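About Estach

Print this page
E-mail this page to a friend

Estach sorts things. People bring or send us boxes of parts that have become mixed, and we send back boxes of parts that have not. We have tried to make this sound grander on several occasions, once with the help of a man who charged by the hour, and he came back with "Estach sorts things," so we kept it and paid him.

The company was started by Vinh Lương and Radu Olteanu, who had met at a distributor of plumbing fittings and had been given the same job without either being told about the other. For most of a winter Vinh sorted elbows in the morning and Radu sorted them again in the afternoon, by a different system. When they finally ran into each other at the shelf they argued for an hour and then went to lunch. Vinh sorts by thread. Radu sorts by what the customer is going to ask for. The argument is still open and new employees are expected to take a side by the end of their first month.

Our first premises were the back half of a carpet showroom. The rent was low and the light was terrible, and a good many brass washers went into the underlay and are presumably there still. We moved to the present building when the carpet people wanted their half back. It has a loading door, a proper floor, windows on the north side and a kitchen with a table that seats six if two of them are friends.

What we take in

Most of what arrives is returns, overstock and what the trade calls "floor mix," meaning whatever was on the floor when somebody decided to sweep. Hinges, hose clips, cabinet handles, valve caps, castors, drawer runners, the small bags of screws that come with furniture and outlive it. We have a customer in garden equipment who sends us pull cords. We have another, Namov, who make shop shelving and who ship us their brackets by the pallet, left hands and right hands together, every November, with a note that says it won't happen again.

We don't take food, anything sharp enough to need its own paperwork, or anything with a battery in it. We used to take batteries. The insurance company wrote us a very short letter.

How it works

A load comes in at the back and gets weighed, and someone writes down what the customer says is in it. Then we tip a little out and write down what is in it. These two lists are stapled together and Liên Lại, who runs the intake desk, rings the customer to talk about the differences. She is extremely polite. After that the load goes into bins, and the bins go up on the tables, and the work starts.

We are particular about bins. We have owned plastic ones, wire ones, a set of wooden trays that warped in their first summer and a batch of nice blue tubs that stacked perfectly and could not be unstacked. Metal is what we came back to. An open metal bin with sloping sides can be tipped, dropped, dragged, hosed out and shouted at. Small parts slide toward the middle when you shake it. It makes a noise when you put something in it, too, and Radu claims he can tell a zinc screw from a brass one with his back turned. (He was tested on this at a holiday party and would like the result left off the website.)

New bins look wonderful for perhaps a week. Then the coating starts to go where parts rub against it, the floor clouds over, and the walls pick up long scuffs. We don't repaint them. Jade Ross did repaint one, as an experiment, and we spent the next few days picking flakes of paint out of a load of valve caps.

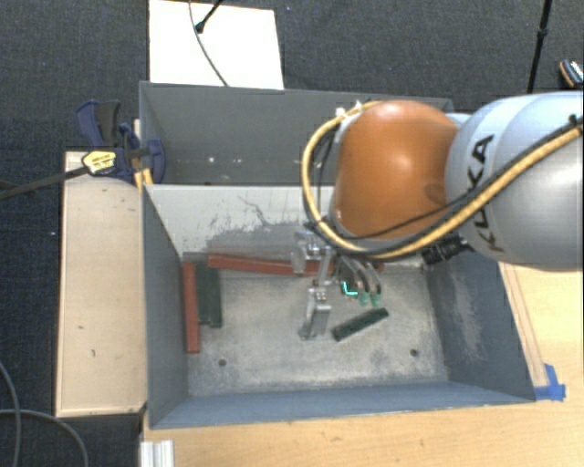

ESTACH, Sorting Floor – November

The grey bin on the light wood tabletop has reached what Trinh Vũ calls working condition. There are dark scratches down the back wall, and the coating has been rubbed away in patches toward the lower middle. The right side has one long pale scuff along the inside. Trinh looks after the bins, along with the scales, the label printer and the kettle, and her rule is that a bin is retired when it rocks on a flat table and not before. Looks don't come into it. By that standard several of us have years left.

The tables get the same treatment. We have wooden tops because metal on metal, all day, in a room with a hard ceiling, was something we tried for one morning. Wood takes the edge off. It also dents, and there are people here who have worked at the same dent so long that they get short with anybody who turns the table around.

Who we are

Vinh handles customers, quotes and the van. He will tell you that a job can be done in 3 days, and then he will come and tell us, and his second conversation is usually longer than his first.

Radu runs the floor. He keeps a shelf by his desk of parts that have come through the building and that no one has been able to name. There are 19 of them at present. Visitors are invited to guess, and a retired elevator mechanic once identified two in under a minute and was given lunch. If you recognize the thing like a bent spoon with a hole in it, please write.

Liên came to us from a hospital records office and brought her filing with her. Before Liên we had a drawer. Now we have intake numbers, a wall chart and a cabinet that locks, and we can tell you what happened to any load since she arrived. For the loads before that, we can offer you the drawer.

Jade does packing and dispatch. She believes that a box should not rattle, and she will repack one that does, even if it's on the truck. She also wrote our packing guide, a document of one page that took her a year. The first line is "Heavy things go at the bottom," and you would be surprised how often we have had to send that line to people who ought to know it.

What it costs

We charge by the load, after we have seen it. The smallest job we take is $199, which covers one crate of up to four kinds of part. More kinds cost more. Crates containing "just a few odds and ends" cost quite a bit more, and experience has taught us to ask for a photo first.

We keep around 700 part types on the wall chart, with a sample of each wired to the board, and if yours is already up there the job goes quicker. If it isn't, we'll need one good one from you to wire up. Please make sure it is a good one. For a while the board had a hose clip on it that had been bent in the mail, and we sorted very faithfully to that.

Things we are asked

Yes, you can drop off in person. Come to the loading door in the afternoon and ring the bell twice, as the first ring only wakes it up.

No, we don't sell parts. Everything in the building belongs to a customer or is on Radu's shelf.

We can sort by finish as well as by size, but brushed nickel and satin nickel must be discussed by telephone.

If you think we have sent you somebody else's hinges, you may be right. Call Liên with the intake number from the lid and she'll arrange collection. It happened twice last year, both times to the same customer, who has been very decent and now counts his hinges in front of the driver.

Tours can be arranged for school groups and the seriously interested. They take half an hour, and there is tea if Trinh has finished descaling the kettle.

Print this page
E-mail this page to a friend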